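Flastemham Adds Living-Room Surfaces to Its Household Textile Care Guide

SKOMISDALE, December – Flastemham, a publisher of household maintenance guides, has released the second edition of its textile care guide for small homes. The new edition extends coverage from bedrooms to living rooms in which a sofa, a mattress and loose bedding share the same floor area.

The guide runs to 278 pages and is organized by surface. Each entry lists the cover material, the clearing sequence, the cleaning method and the recommended interval between cleanings. A print run of 2,000 copies has been ordered for the first distribution, with Brandão handling delivery to stores and libraries.

Revisions were based on 1,507 reader questionnaires returned after the first edition. Respondents most often asked for instructions on quilted surfaces, plastic covers and the storage of small cloths. The first edition treated these items in a single appendix. They now have separate chapters.

"Readers told us that the order of work was unclear," said Han-gyeol Hwang, editor of the guide. "They knew how to wash a blanket. They wanted to know what to move first, and where to put it."

Scope of the New Edition

Chapter 4 covers sofas and cushions. Cushions are removed before blankets, and soft toys are collected in one container so that the backrest can be brushed from top to bottom.

Chapter 5 covers mattresses used outside the bedroom. Small appliances are moved to a hard, level surface before work begins. Loose cloths are lifted and checked for small objects underneath, then folded. Debris is picked up from the plastic sheet before the sheet is wiped, and the quilting below is inspected along the stitch lines.

The chapter applies to rooms with mixed contents: a grey quilted mattress under clear plastic, with scattered green bits and a crumpled cream-colored cloth on top, and a dark teal sofa behind it holding cushions, plush toys and a storage box.
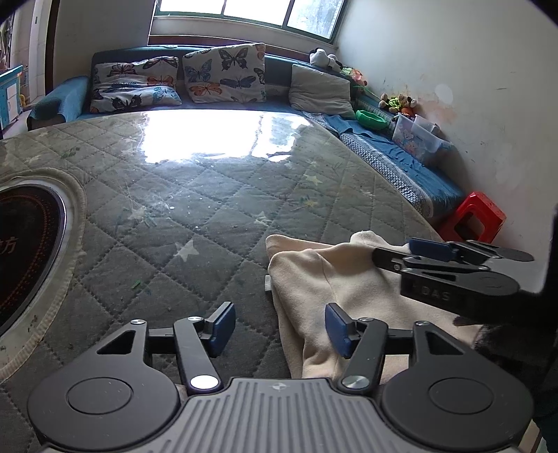 Availability

The second edition is available now in print. A digital version will follow through Ilenus, with a searchable index by fabric and surface. Owners of the first edition may request the revised chapters as a separate booklet.

Comments

marlow_t: Does the booklet include the stain table or only chapters 4 and 5?

Quiltside: Good to see plastic covers get their own chapter. Ours traps crumbs along every edge.

R. Pell: Will the digital version be printable? I keep the interval chart inside the linen closet.

Related Items

Flastemham opens reader survey on blanket storage
Ilenus expands its home reference catalog
Folding methods for small cloths: revised chart
Brandão updates delivery schedule for libraries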